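Small thread about shape sorters, which I am now reading about more than a normal adult should. I began in February and I am still not tired of it. 1/
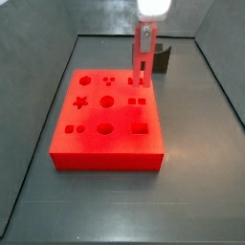 Fereshteh Heydari wrote back within a minute that a sorter with more than one hole in the same place is unfair to a small child, and that her son would have thrown it across the kitchen.

I understand her. But I think the red one is interesting exactly for this. Four of its places in the grid are only one simple shape each in most sorters, and on this block some places are groups. Three little circles in a triangle. Two small squares together. A square and a circle as neighbors. 2/

With a single hole the child asks one thing: is it the same shape? With a group, the child must also see how the holes sit next to each other. For me this is a different game, even if the toy looks the same from across the room. 3/

My favorite is the star in the middle row, on the left. A star is easy to name and hard to put in. My daughter could say "star" long before she could turn it the right way. Five points, and she tried to push it with the flat of her hand until it gave up or she did. 4/

The round holes are the opposite. You can't turn a circle wrong. This is why I always give the round piece first to a new child at our playgroup. They win once and then they stay at the table. 5/

But please look that there are circles of different sizes on the same block. The one in the front row is wider than the one in the center. So the round piece is not a free gift here. If you take the small one to the big hole it will go in, and the child believes she is finished. Then the big one has no home and there is drama. 6/

I had this same problem with our old Brophy sorter, the wooden one. The small cylinder went into everything. My daughter loved it, because for her the cylinder was the clever one. My husband called it the master key. 7/

Áine Phelan asked me if all one color is not boring for children. I had the same thought before I tried. In our Dovard set every hole has a colored ring, and the pieces have the same colors. Very pretty. After 2 afternoons I noticed that my daughter was not looking at shapes at all. Blue goes to blue, done. 8/

So I covered the rings with paper tape. She was angry with me, and then she began to feel the edges with her finger before choosing. I never saw her do this when the colors were there. I am not saying color is bad – for a very young child it is a good help. Only that it can do all of the work if you let it. 9/

A single red block has no such help. You have to look at the hole, and inside it. I like also that the holes have some depth, with the darker red in the walls. A child who puts a finger in learns the corner of the square much faster than from my explanation. 10/

The shape I can't name well is in the back row on the left. I would say hexagon, with soft corners. If you have a toddler you know this one is the difficult brother of the circle. It looks round, and it is not round. Ours had the same kind of piece and it was the last one my daughter learned, after the star even. 11/

Somebody asked what age. I don't want to give an age. In our playgroup there is a boy of 2 who does the square and the star and is bored by the rest, and a girl of 4 who sits with the small holes for a long time and speaks to them quietly. Both are having a good morning. 12/

What I do at home, if it is useful: I put out only a few pieces, never the whole bag. The rest I keep on the shelf in an old Randiseo cookie tin. When those pieces are easy, I change one. Not all of them, only one. 13/

And I learned to keep my hands under the table. It is really hard! You see the square one little turn away from going in, and your hand goes by itself. My mother does it every time. She says she is helping – she just wants to play. 14/

About cleaning, Áine asked this too. Small holes collect crumbs, this is the truth with every sorter. I use a dry paintbrush first and then a damp cloth around a chopstick. Do not soak the wooden ones, I did this with the Brophy and the lid never closed well again. 15/

If you have a sorter with grouped holes at home, I would like to hear which group your child did first. I put my money on the two squares. Fereshteh says the three circles. 16/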